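Section 4: Teaching a task by hand

Now for the best part! Up to this point you have been bolting, plugging and checking, and from this section on you get to show the arm what you want it to do. There are two ways: hand guiding, where you hold the arm and move it yourself, and remote control, where you steer it with the Cultwood handset. Most people start with hand guiding because it feels so natural, then move to the handset once they want finer movements (small tubes and caps, for instance).

You should already have finished the wrist camera check in Section 3. If the status light is still amber, go back and do that first.

4.1 Before you begin

1. Set the arm to Teach mode. The light turns blue and the joints go soft, so the arm can be pushed with one hand.
2. Clear the space within reach of the arm, including anything hanging off the edge of the table.
3. Open a new task on the computer and give it a plain name. "Tube to rack" will serve you far better in a month than "test new final".
4. Put your parts in their starting places.

CAUTION: Keep fingers out of the gap between the gripper fingers at all times. The gripper can still close in Teach mode.

4.2 Hand guiding

1. Stand to the side of the arm and take hold of the grey collar above the gripper.
2. Press the collar button once to start recording. You will hear two beeps.
3. Move the arm to the part at a steady, unhurried pace. Think of pouring tea for somebody.
4. Squeeze the collar lever to close the gripper, and let it settle for 2 seconds before lifting.
5. Carry the part to where it needs to go, lower it, release the lever and back away in a straight line.
6. Press the button again to stop.

Note: Wobbles are fine. A little variety between your showings helps the arm cope when a part is slightly out of place. What does cause trouble is a long pause in mid-air, so if you lose your way, stop and record that one again.

4.3 Remote control

1. Pick up the handset and hold the side trigger. The arm follows only while the trigger is held — let go and it stops where it is.
2. Choose Slow speed for your first few tries.
3. Watch the arm itself for the big movements and the wrist view for the last bit of the approach.
4. Bring the open gripper fingers to either side of the tube, then close with the thumb wheel. Go gently with plastic tubes. The wheel runs from 0 to 200, and 47 is a good place to start for an empty one.
5. Lift, then turn the wrist slowly while keeping an eye on the tube. It should stay put between the fingers with its open end clear of them. The wrist view tilts along with the hand, so expect the room to lean over on your screen while the tube stays upright in the middle. 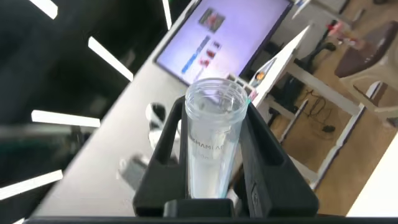
6. Set the tube down, open the gripper and return to the start position before you stop recording.

CAUTION: Practise with empty tubes until you are happy with your grip setting.

4.4 Looking over what you recorded

Play each showing back before you save it, and delete any where the part slipped or your sleeve got in front of the camera. Baptiste Bodin at our Drasodbridge workshop likes to play them at double speed, which makes a clumsy approach wonderfully easy to spot.

When you have a set you like, press Save and Train. You can leave the arm switched on while it works, and Section 5 covers the first run on its own.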